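Last updated: 28/09/2026
Reading time: 4 min

4.2 Household cash behavior after the second relaxation

The weekly limit on cash withdrawals in Stamdale was raised in December, two months after the first relaxation. We expected that households would keep smaller reserves at home once the limit became less tight. The interviews support this expectation only in part. Of the 41 households which stayed in the study until the last round, 20 told us that they still withdrew the full permitted amount each week, also in weeks when they had no large payment to make.

The reason given most often was the fear that the limit would be lowered again. A shop owner in the Sukivard district explained that she did not doubt her bank, but she doubted the calendar. By this she meant that the earlier announcements had each been made shortly before a public holiday, when the branches were closed. We heard similar remarks in several other interviews, mostly from people who are self-employed and must pay their suppliers in cash.

Transfers abroad followed a different path. Under the first rules, a private person could send money to a foreign account only for study or medical costs, and each request was checked by hand. The second relaxation removed the check for small amounts. Pan (Kwan-ho Pan, working paper) argues that such a change has more effect on the number of transfers than on their total value, because families who sent money through relatives before now use the bank. Our data are in agreement with this view — the number of transfers per household went up, while the sum per household was almost the same as before. 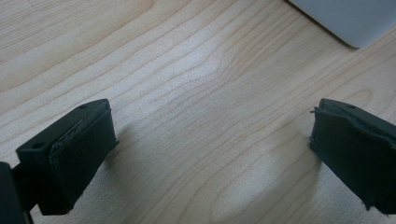
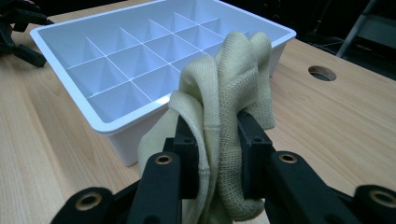
Figure 3. Wooden tabletop (first picture); knitted fabric item and white compartment tray on a tabletop (second picture).

For firms the picture is more mixed. Danzer, an importer of kitchen goods, reported that approval of an invoice took up to 39 days under the first rules. After the relaxation the waiting time became shorter, but the firm continued to pay a part of each order in advance, since its foreign partners had asked for this and did not withdraw the request. Cluvis, which buys packaging material, had the opposite experience. Its suppliers returned to normal credit terms quite soon, and the manager did not know why they were treated better than other buyers.

We should mention two limits of these results. First, the households reported their reserves themselves, and it is possible that some of them gave a lower figure than the true one. In the first round a few respondents refused the question completely; they are kept in the sample but not in Table 5. Second, the relaxation came in the same month as the yearly bonus payment for public employees. For this group we cannot separate the two effects. When public employees are left out, the share of households withdrawing the full amount becomes slightly larger, and the direction of the result does not change.

4.3 Trust in the branch and trust in the rule

In the coding of the interviews we made a difference between trust in the local branch and trust in the rule itself. Many respondents spoke warmly about the staff of their branch and at the same time expected the rule to change without warning.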